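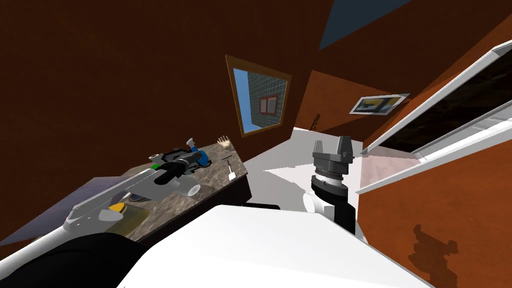
Rosholm two-arm cell: checking and resetting the grippers in simulation

Written by Roy Catterall. Last revised 10 Dec 2022.

This page covers the gripper check on the simulated Rosholm cell, the one with the granite counter in the brown-walled room. Run it after any change to the arm model, the finger geometry or the contact settings. It does not cover the base or the head camera, which have their own page.

Before you start

You need the Wragg scene loader, version 6 or later, and a saved copy of the cell's joint file. Close any other session that writes to the same folder. The loader takes the last file written and gives no warning.

Set the physics rate to 600 steps per second. Lower rates run, but the fingers chatter when they close on thin objects and the force readings are of no use.

Step 1. Load the scene and let it settle

Load the scene with both arms held. Wait 3,000 steps before sending any command. Items on the counter are placed slightly clear of the surface at load and need time to come to rest. If one of them slides or spins during this period, its collision mesh is wrong. Fix that first.

Step 2. Zero the fingers

Send the close command to one gripper at a time, at the lowest force setting. Read the finger positions when motion stops. Both should read zero. If one finger stops short, open the joint file and look at its lower limit. A wrong sign on that limit is the usual fault in files converted from the old Idholm format.

Save the file and reload. Editing the limit in a live session has no effect on the contact solver.

Step 3. Open fully and check the wrist view

Open the gripper to its full width and switch to the wrist view. The black housing should lie along the bottom of the view with one finger standing on each side and clear space between them. The light grey inner faces should both be visible. If only one is, the wrist camera has been rotated about its own axis. Correct the camera mount, not the wrist joint.

The arm with the blue sleeve and white hand may hang into the upper part of this view. Check that the hand stays clear of the finger tips.
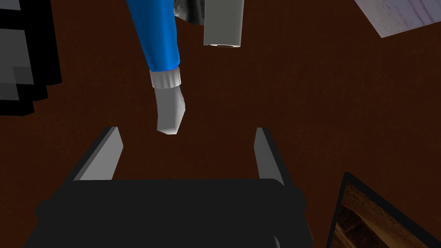 Step 4. Check arm clearance

Turn on contact reporting and move each arm through the short test path, first alone and then both together. The log should list no contact between arm links. A contact at the first step only means that the start pose is too tight. Move the shoulder out in small steps until it clears, then save that pose as the new start.

Step 5. Record the result

Copy the log to the Narkcombe folder with the joint file beside it. Enter the loader version and physics rate in the first line. Logs without these cannot be compared with the August set.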